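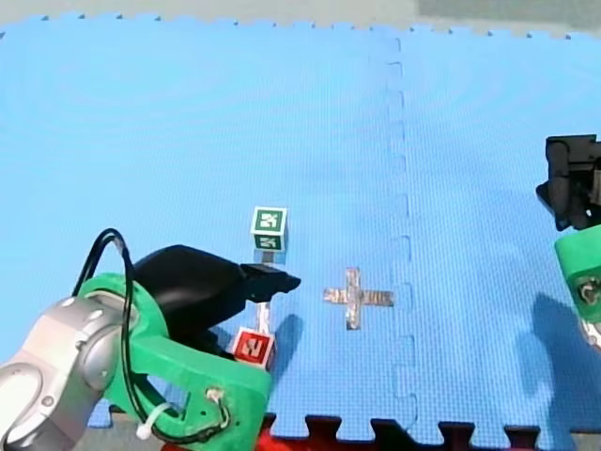
Moving up from the 300 to the 800 indoors, how do I not die on lap three?

Hi all, first post here. I'm a masters runner, mostly 200s and the 300 when our club puts one on, and I've let myself get talked into the 800 at the Jekstead indoor open. I've never raced anything longer than a lap and a half in my life. I tried one in practice back in July on the outdoor track and went through the first lap feeling like a hero, then more or less walked home.

What I want to know is how you pace it when you come from the sprint side. Do I hang at the back and use my kick, or get out while I'm fresh? And how much distance do I really need? I'm running three times a week now and the longest is 20 minutes. My knees grumble if I do more than that on the road.

Also, spikes or flats? The Jekstead track is the old hard kind with tight bends.

Posted by slowblocks, November 2025

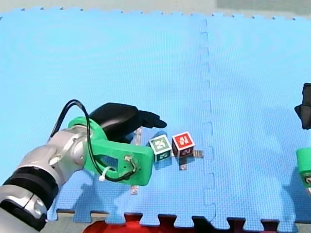

fastlane_dad

I came up the same way, so I feel your pain! The big mistake is thinking of it as a long sprint. The first 200 should feel almost silly, like you're holding a dog on a leash. If you can run a 300 well then your easy speed is already quicker than most of the field's race speed, and you don't need to prove that in the first bend.

For me the race is lost between 400 and 600. That's where you drift and tell yourself you're saving something. Pick a back and stay on it. On a tight indoor track try not to run the bends out in lane two, you give away yards every lap and get nothing for it. Do your passing on the straights, and start early, a pass always takes longer than you think.

As for training, I'd leave the road alone if your knees complain. One session I love is 300s with a long walk between them, run at the pace you want for the 800 and no faster. Start with four. When four feels dull, cut the walk down a little. I did those at the Virton track all one winter and they did more for me than any long run ever has.

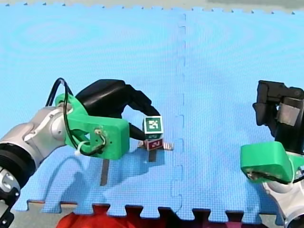 Oh, and spikes, yes, but short pins. Check the meet sheet first, because some of the older tracks won't let you on with anything long. Wear them for a couple of practices before the race too — my calves were wrecked for days the first time I did a whole 800 up on my toes.

Whitcombe_Harrier

Just sit in and kick. Works for me. 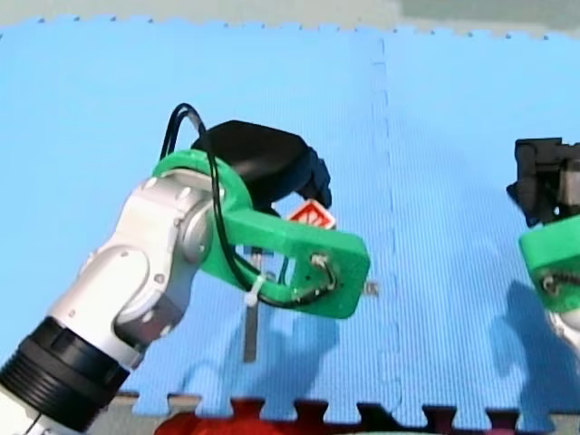

oldspikes

Strength work is the piece I'd add, and I'd put it ahead of extra miles. An 800 runner with weak hips falls apart on the bends, and it shows up as a sore knee long before it shows up on the clock. I do mine at home twice a week, 30 minutes, nothing fancy: single-leg bridges, side planks, step-downs off the bottom stair, calf raises until they burn. You don't need a gym for it. A floor covered in blue foam mat, the kind that locks together like a jigsaw, will do fine for the bridges and planks, and your elbows will thank you. I take my shoes off for the calf raises and do those on the bare floor, foam's too squishy for me.

On pacing I'm with the first answer more than the second. Sitting and kicking is great if the race goes slow, but at an open meet you might be in with a kid who takes it out hard, and then you're sitting on nothing. Have a first-lap time in your head and stick to it. And do go jog the place before your heat if they'll let you. The bends at Jekstead feel tighter than they look.

Comments

grikura_tc: Good thread. Doing my first one this winter too, stealing the 300s session.

slowblocks: Thanks everybody! Did four of them last night with a huge walk in between. Number three was ugly. Short pins ordered.

fastlane_dad: Number three is always ugly. Make the walk longer if you have to, keep the pace.

laneeight: Anybody know if Jekstead has warm-up space inside or is it the parking lot again?

Contact us | Copyright Grikura Running Help | Back to top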